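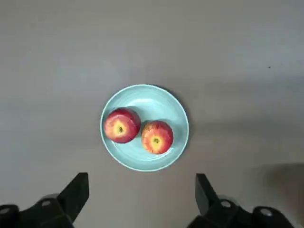

グレーのテーブルと、淡いターコイズ色の丸いお皿。

第4章 たて糸をかける

お待たせしました、いよいよ糸をかけます! 前の章で枠の組み立てと脚の取り付けが終わっている前提で進めますので、まだの方は先にそちらを済ませてきてくださいね。卓上織り機「Willel」の説明書づくりを引き受けてから、わたしはこの章ばかり三回も書き直しました。初めての方がいちばん止まってしまうのがここで、お店への電話もだいたいこの章のあたりの話なんです。

最初に織るのは細長いテーブルセンターです。母の誕生日に毎年一枚ずつ織っているもので、無地でも縞でもかわいくできます(うちの子は縞派、わたしは無地派)。

4-1 用意するもの

・Willel本体(組み立て済みのもの)
・おさ(1センチに4本入る、付属の標準タイプ)
・整経ペグと固定クランプ
・糸通しフック
・たて糸用の綿糸。並太くらいの、引っぱっても伸びにくいもの
・巻き取り用の厚紙か、茶色い包装紙
・はさみ
・本体を固定するクランプ二つ

本体を置く机は、奥行きが600ミリあれば足ります。別売りのスタンドをお持ちの方も、糸をかけるときだけは机のほうが楽だと思います。スタンドだと引っぱったときに少し動くんですよね。

注:たて糸に毛糸を使いたい方へ。よく伸びる毛糸や、毛足の長いモヘアは、よこ糸に回してください。わたしは一作目にモヘアをたてに張ってしまって、隣どうしがからんで、結局ぜんぶ切りました。あの薄紫、高かったのに……。

4-2 本体とペグを固定する

1. 本体のうしろ側(歯車に「B」の刻印があるほう)を机の縁にそろえて置きます。

2. クランプ二つで、左右の枠を机に留めます。枠とクランプの間に布きれをはさむと跡がつきません。

3. 整経ペグを、うしろの棒から1000ミリ離れたところに固定します。向かい側の机でも、棚板の端でも、しっかりしていればどこでもかまいません。わたしは食卓と裁縫机を向かい合わせにして、その間に糸を渡しています。

4. ペグを手で軽く引いて、動かないことを確かめます。

5. おさを、本体まんなかの受け溝に差し込みます。溝は上・中・下の三段で、いま使うのは「中」です。

注意:糸をかけている途中で、糸の下をくぐらないでください。小さいお子さんや猫のいるおうちは、部屋の戸を閉めておくと安心です。ペグが外れて飛ぶと危ないので、クランプの締めつけは途中で一度見直しましょう。

注:長さは好みで変えられますが、織り始めと織り終わりには織れない部分が必ず残ります。1000ミリ張って、その長さの布ができるわけではないんです。わたしも最初はここで「あれ、短い」となりました。

4-3 糸をスリットに通す

おさをよく見ると、細長いすき間(スリット)と、板のまんなかに開いた小さな穴が交互に並んでいますよね。この段階では、スリットだけを使います。穴のことはまだ忘れていて大丈夫!

1. おさの中心に、色つきの糸で印を結んでおきます。ここから左右に同じだけ振り分けると、布がまんなかに来ます。

2. 糸玉を本体のうしろの床に置きます。転がるのが気になる方は、深めのボウルに入れてください。

3. 糸の端を、うしろの結び棒のいちばん右に固結びします。右利きの方は右から、左利きの方は左からが動きやすいようです。

4. フックを手前からスリットに差し込み、糸を輪のまま引き出します。

5. 引き出した輪を、そのままペグまで持っていって、かけます。

6. うしろに戻り、糸を結び棒に回してから、隣のスリットで4と5をくり返します。棒の上から来た糸の次は下から、その次はまた上から、という順番です。

7. たて糸が68本になるまで続けます。輪ひとつで二本と数えてくださいね。

8. 最後の糸を結び棒に固結びして、糸玉から切り離します。

コツ:引っぱる強さは「たるまない程度」で十分です。つい力が入るのですが、ぎゅうぎゅうに張るとペグが少しずつ傾いて、あとからかけた糸ほど短くなってしまいます。お茶を飲みながらくらいの気持ちでどうぞ。途中でやめるときは、糸をペグに二、三回巻きつけてテープで留めておけば、翌日に続きができます。

縞にしたい方は、色を変えたいところで結び棒に結んで切り、新しい糸を同じ棒に結んで再開します。ペグ側で色を替えると結び目が布の途中に出てしまうので、必ずうしろの棒のところで替えてください。試作を手伝ってくれたロシオ・エチェベリさんは、からし色と紺の太い縞で織ってくれて、これが本当にすてきでした! わたしもまねして一枚作りました。

4-4 うしろに巻き取る

ここは二人でやると早いです。一人でもできますが、行ったり来たりします。

1. ペグの輪の根元を片手でしっかり握り、輪をペグから外します。

2. 輪の先をはさみで切ります。切ったら手を離さないで、そのまま軽くひと結びして、束にしておきます。

3. 束を持つ人と、うしろのハンドルを回す人に分かれます。一人のときは、少し巻いては手前に回って束を引く、のくり返しです。

4. ハンドルを回して糸を巻き取っていきます。巻き始めに厚紙をはさみ、糸と糸の層が直接重ならないようにします。

5. 一周ごとに、束を手前にまっすぐ引いてそろえます。くしや指でとかすのは、糸が片寄るのでおすすめしません。

6. 糸の端が、おさの手前に手のひらふたつ分ほど残ったところで止めます。

7. うしろの歯車に爪をかけて、ハンドルから手を離します。爪が「カチッ」と入ったか、目でも見てください。

注意:爪がきちんとかかっていないと、ハンドルが勢いよく戻って指を打ちます。わたしは一度やりました。青あざになりました。

注:厚紙は、糸の幅より左右に少し広いものを使います。狭いと端の糸が落ちて、そこだけゆるみます。端がゆるいと織っていて耳がふにゃふにゃになり、直すのがとても面倒です。紙が途中で足りなくなったら、端を少し重ねて次の一枚を足せば続けられます。

4-5 穴に通す

さあ、忘れていた穴の出番です。スリットには今、糸が二本ずつ入っています。そのうち一本を、隣の穴に移します。

1. おさの手前に腰を下ろし、束の結び目をほどきます。

2. 右端のスリットから、糸を一本だけ抜きます。どちらの一本でもよいのですが、うしろから見て右に寄っているほうを選ぶと、交差が少なくてすみます。

3. 抜いた糸を、フックを使って左隣の穴に通します。左から糸をかけた方も、移す先はこの左隣の穴で同じです。ただし必ず端から端まで同じ向きに移してください。

4. 次のスリットへ進みます。

5. 何本か進むごとに、手前でゆるく結んで小さな束にします。抜け落ち防止です。

6. 左端まで終わったら、おさを上の溝、下の溝と順に動かして、横からのぞきます。糸が上下ふたつの層にきれいに分かれて、間にトンネルができていれば合格です。

この「横からのぞく」を、どうか飛ばさないでください。通し間違いは、この時点なら数分で直せます。織り始めてから見つけると、布をほどくところからやり直しです。

よくある間違い

・ひとつのスリットに二本残っている
抜き忘れです。そこから先が一つずつずれていないか、隣も見てください。ずれていなければ、残っている一本を空いている穴に移せば直ります。

・穴に二本入っている
片方を抜いて、元のスリットに戻します。

・うしろで糸がねじれている
一回くらいの交差なら、織っているうちに気にならなくなります。おさを動かしたときに引っかかるようなら、その二本だけ手前に抜いて入れ直しましょう。

4-6 手前の棒に結ぶ

1. まんなかの小さな束から始めます。束を半分に分け、手前の結び棒の上から下へ回して、左右から上に出します。

2. 上で一度だけからげて、きゅっと引きます。まだ固く結びません。

3. 次は右端、その次は左端、というように、左右交互に内側へ向かって結んでいきます。

4. 全部の束をからげたら、手のひらをたて糸の上にそっと乗せて、張りを確かめます。ゆるいところは、そこの束だけ引き直します。

5. 張りがそろったら、もう一度からげて蝶結びにします。固結びにすると、あとでほどけなくて泣きます。

6. 手前の歯車をひと目盛り、またひと目盛りと回し、太鼓の皮の手前くらいの張りにします。押すと少し沈んで、すぐ戻るくらい。

張りの好みは人それぞれで、いっしょに試作をしてくれたタルン・ラナさんはかなり強め、わたしは弱めです。タルンさんの織ったものは目がぴしっとしていて、わたしのはふんわり。どちらもちゃんと布になりますから、一枚目はあまり気にせず進めてください。

4-7 今日はここまで、という方へ

糸を張ったまま何日も置くときは、手前の歯車をふた目盛りほど戻して、張りをゆるめておきます。枠は木なので、強く張りっぱなしにすると反ることがあります。直射日光の当たる窓辺と、エアコンの風が直接当たる場所も避けてください。2月の寒い時期、わたしはストーブのそばに置きっぱなしにして、おさの動きがきつくなってしまいました。そのときは部屋の隅に移して数日待ったら、また普通に動くようになりました。

上から大きめの布をかけておくと、ほこりよけになります(猫よけにはなりません。上に乗ります)。

糸端の始末に使うので、切り落とした残り糸は捨てないで、封筒にでも入れて取っておいてください。次の第5章では、よこ糸を杼に巻いて、最初の数段を織ります。杼は箱のふたの裏側に留めてありますので、先に外しておいてくださいね。

改訂:2019年3月12日(4-5の手順3に、左利きの方への説明を足しました)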